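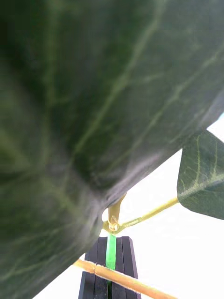 A big green leaf, from underneath.

Posted in February by Kerstin Böttcher

So I've finally moved my savings. I know, I know, I've been going on about it since the autumn! My old account at Benítez was paying next to nothing, and when the letter came saying the Motthorpe branch would only open on a Wednesday, I'd had enough.

I had 3,310 pounds sitting there. Not a fortune, but it's mine and I'd like it to grow a bit. I went with Nudico in the end, mostly because my friend Elfriede Bauerfeind has banked with them for years and never moans about them (she moans about everything else).

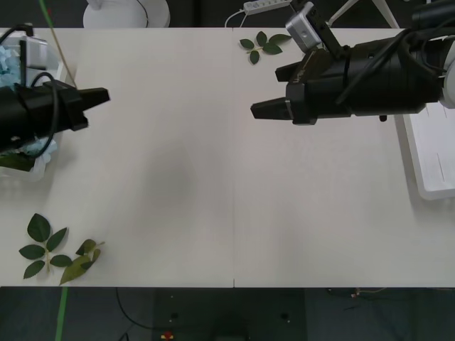 The form took me 29 minutes, and a good chunk of that was hunting for my passport. Then they wanted 100 pounds paid in first as a test, so I did that and sat refreshing the app like a teenager. It landed before my tea was cold, and the rest went over after lunch.

I've left 400 in the old account for the gas and the window cleaner, who still likes a cheque, bless him.

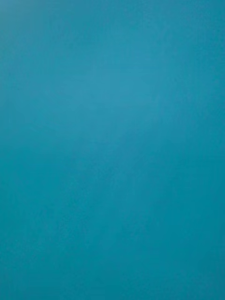
What I'd do differently

Write down your old standing orders before you start! I forgot the one for my sister's birthday fund and had to ring up, and the hold music was pan pipes. Next job is the pension, but that can wait until I've had a holiday.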